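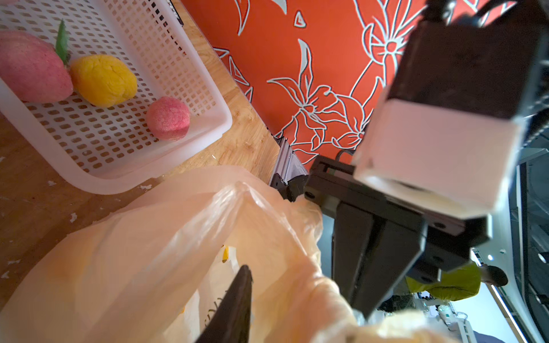
Bags are where every home build goes to die, a reader from Castcombe wrote to us in October, after our short piece on hobby arms. Rigid parts are easy, the letter went on, and anyone with a weekend can stack blocks. Try getting toy fruit in and out of a shopping bag with two arms, and then tell the readers how long it took.

The shared workshop at Javthorpe has been trying. Its members call their two-armed bench Fonero, and on 24th January they logged attempt number 432 with plastic bags. The rules are simple. Fruit, bag and basket start on the table, and the arms have 105 seconds.
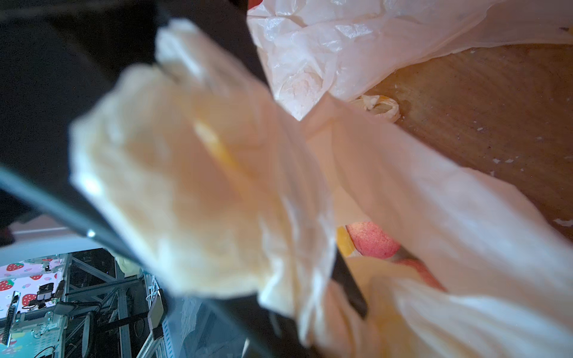

Thin film causes trouble at both ends of the job. The fingers have to close on something that barely pushes back, so motor current says little about whether there is a hold. The software has to find an edge in material that changes shape each time it is touched. The members began with a fixed grip point and dropped it after 18 tries. They now teach by guiding the arms through the motion and saving the run.

The structure is the cheaper part of the build. The enclosure is aluminum extrusion, cut and squared on site, with printed panels slotted in behind the table. The panels can be swapped in a few minutes, and the flowered ones are the current favorite. Parts came to nearly 1179 dollars before the arms, most of it spent on extrusion, brackets and cable. Several brackets were bought twice – the first set fouled the shoulder bolts.

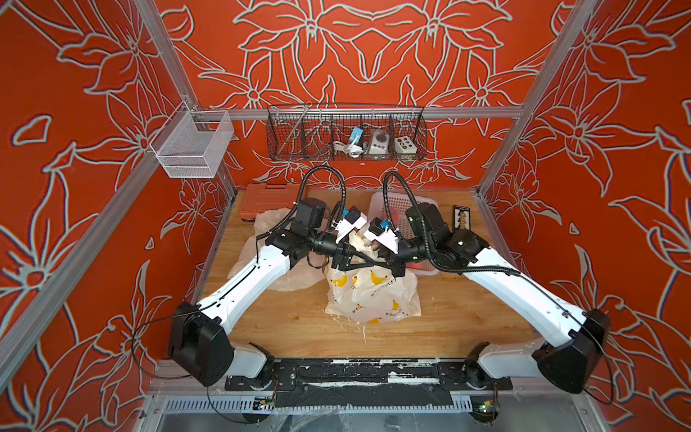
Cable routing took three evenings. The first layout kept the conduit tight to the forearm, and it pulled at the wrist whenever both arms reached for the middle. Leaving slack in a loop cured that, though the loops can touch if the arms cross. The planner now keeps the wrists apart, at some cost in speed.

Next on the list is a softer fingertip. Tkachuk, the small parts shop that supplies the workshop, has sent two rubber compounds to try, and the members plan to run both against the bare finger with the same bags. The Castcombe reader has asked to see the times.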